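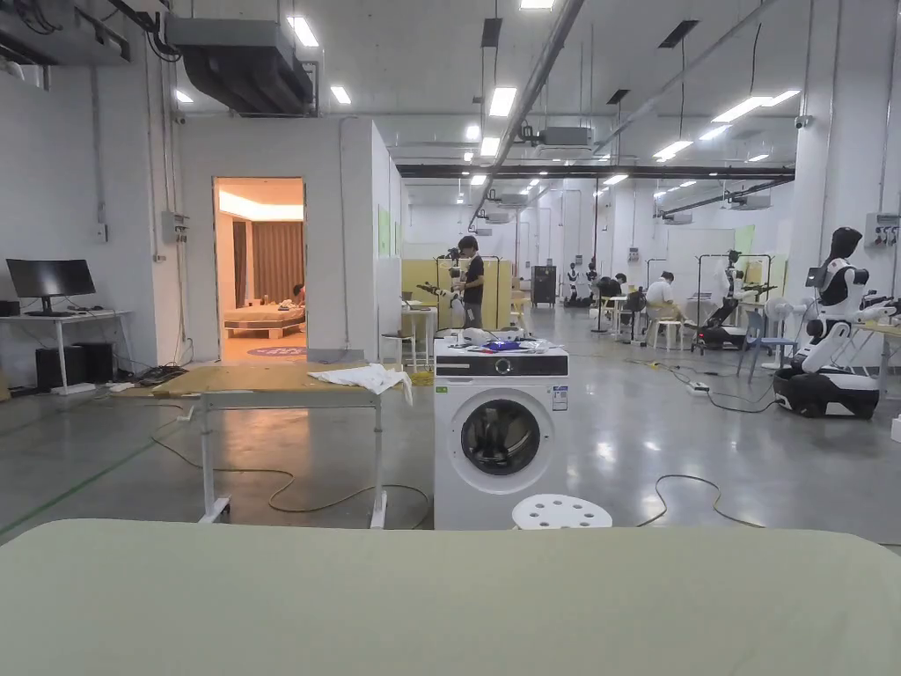

Sunday, laundry corner, Utdale. White wheeled one's over on the right.

1/ Gripper upkeep thread, quick one, typing between jobs. Garment cell this week. Fingers first, always.

2/ Log says 755 pulls since the last strip-down. Limit's 565. So yes, over. My fault, I was in Trakov and didnt leave a note.

3/ Screws: check every one on the black fingers, outer joints too. Hand driver only. Uwe Ostermann used the power one in December and we had to drill one out.

4/ Then wipe the finger pads, let them dry, open and close 60 times with nothing in it. Listen for a click. Click = strip it again.

5/ Then cloth. Drawstrings are the nasty test, thin and twisty, they find any gap at the tips.
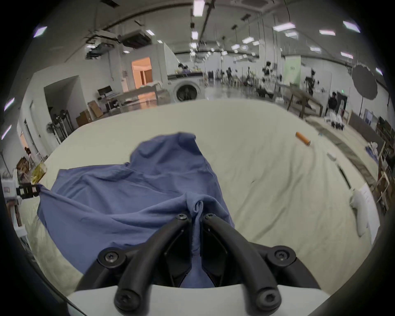 6/ Pinch near the middle of the cord, lift slow, hold for 7 seconds. If it creeps, tips are out of line. Shim the left one, try again. Dont just crank the force up, you'll chew the cord.

7/ Onu spares are still stuck at Skokutis so no new pads till they turn up. Turn the old ones round for now.

8/ Reset the counter!! Write it in the book aswell. Right, back to it.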